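Merwood Games Table: progress report to the Garba Fund, February

Prepared by Oratile Radebe, project lead

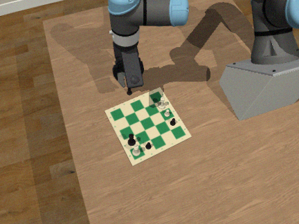 We are now halfway through the grant and I'm very happy to say that the Games Table has outgrown the room we started in. When we applied, we asked for money to run one weekly drop-in at Merwood Library for people who spend a lot of their time alone. We now run 2, the original afternoon one and an early evening one at the Lomville community rooms, and both are busy. People play dominoes, draughts, cribbage, rummy and a fair amount of something Suleiman Onyeka taught everyone that has no agreed name. Chess has been slower to catch on, partly because a full game takes so long, so we have begun offering beginners a cut-down one on a small green and cream board, five squares by five, and that has brought in people who always said they had no head for it.

Attendance

Visits since the start of the grant stand at 523, counting everyone who signed the book at either venue. Our target for the whole year was lower than that, so we are well ahead. The Lomville evenings took a few weeks to get going (the bus timetable changed just as we opened, which was rotten luck) but they have picked up beautifully. We have seen a good number of people in their thirties and forties there, mostly new to the area. I had been thinking of this as a project for older residents, and I'm glad to have been wrong.

What people tell us

We asked everyone to fill in a short card before the winter break. The question that got the longest answers was "What would you like more of?" Mostly it was time. Several people wanted us to open half an hour earlier, and we have done that at Merwood. One man wrote that he now knows the names of four neighbours he had nodded at for years. Another asked for better biscuits, and Obinna Adeyemi has taken this very seriously.

We also had some useful grumbles. The Merwood room is noisy when the children's group is packing up next door, and two regulars with hearing aids find the first part of the session hard going. We have swapped rooms with the craft circle for a trial period. It is quieter, though the heating is slow, so we put it on well before people arrive.

Helpers and training

Olanrewaju Oyewole has joined us as session host at Lomville and has made an enormous difference -- he spots a person hovering by the door before I've even looked up. He and Obinna both finished the befriending course paid for from the training line of your grant. Idris Dafis continues to look after transport and has sorted out shared lifts for the people on the Primatmont estate, who have no direct bus in the evening. We still need another driver. If Idris is ill there is no cover at all, and we had to cancel lifts once in the autumn for that reason.

Money

We have spent £2301 so far. Room hire is the biggest part of it, followed by training and travel. Games and equipment came in under budget because people keep giving us things, including a lovely cribbage board and more packs of cards than we can store. I would like your permission to move £90 from equipment to travel, to help with fuel for the Primatmont lifts. The other lines can stay as they are. A full breakdown with receipts will come separately, as you asked last time.

The next six months

The Merwood opening hours will stay as they are now until summer. At Lomville we want to try a monthly shared supper before the games, using the small kitchen, and Suleiman has offered to cook the first one. We are also talking to the sheltered flats behind the library about taking a few games over to people who can't easily get out. The manager there is keen and we have a first visit pencilled in. We'd start with dominoes and cards, then see what residents ask for.

One thing I'd like to talk through with you is what happens when the grant ends. The library has said it may be able to let us have the room free, but Lomville can't, and I would hate to lose the evenings just as they're finding their feet. Could we meet in the spring? Better still, come to a session and stay for a game. Bring biscuits if you want to be popular with Obinna.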